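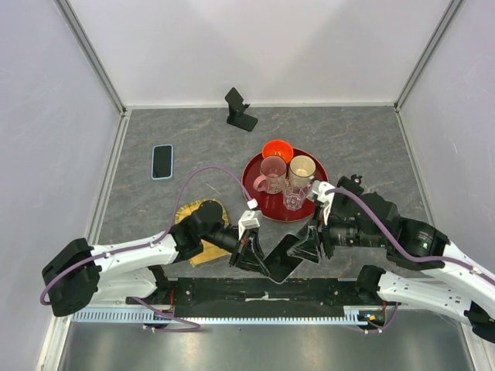 Figure 3. Tabletop with a phone in a light blue case, an empty phone stand, and an orange bowl on a round red tray.

4.2 Party choice in the first ten hours

We now turn to the question that got us excited about Skerkeck in the first place: how do new players pick a party when the game tells them almost nothing about who works well together? Skerkeck hands the player a roster of hired fighters, lets four of them go into the mine at a time, and keeps the dead ones dead. There is no tutorial for team building. Players have to work it out from short skill texts, from losses, and (as we will see) from each other.

Our data come from the saved logs of 462 players who started the game fresh and agreed to share their runs. Together they sent out 1,541 parties before reaching the second mine. For each party we recorded the four classes chosen, the order they stood in, the depth reached, and which fighters came back. Horobets also read through 712 forum posts from the same period and tagged each one by the kind of advice it gave.

The first result is a lovely one. New players do not choose at random, even on their very first trip. They strongly favor a pattern we call "two walls and a lamp": two heavily armored fighters in front, a healer behind them, and one open slot. This holds across players who said they had played similar games and players who said they had not, although the first group settled on it faster. Horobets (our coder for the forum material) found the same pattern recommended again and again, often in posts by people who had only just lost a party themselves!

What happens in the open slot is where things get really interesting. Early on, most players fill it with the Gorard, a class with high damage and a nasty habit of turning on its friends when its stress runs high. The skill text does warn about this, but in a single line at the end. Players who lost a party to the Gorard tended to drop the class completely for several trips – and then come back to it once they had a way to keep stress down. We had expected them to leave it on the bench for good. The Vieira, a support class with weak attacks, shows the opposite curve: hardly anyone takes it at first, and then its use climbs steadily as players learn that a calm party goes deeper than a strong one.

Losing a full party mattered a great deal. About 75 players stopped within one session of their first total loss, and we have no logs for them after that point, so the later curves describe people who stayed. Readers should keep this in mind when looking at the rise of the Vieira, part of which may come from who is left in the sample.

Standing order changed more slowly than class choice. Many players kept a fighter in a row where half of its skills could not be used, sometimes for five or six trips in a row. The Dunico suffers most here, as its best attack only works from the third row. In the next section we look at whether forum advice helped players spot this sooner.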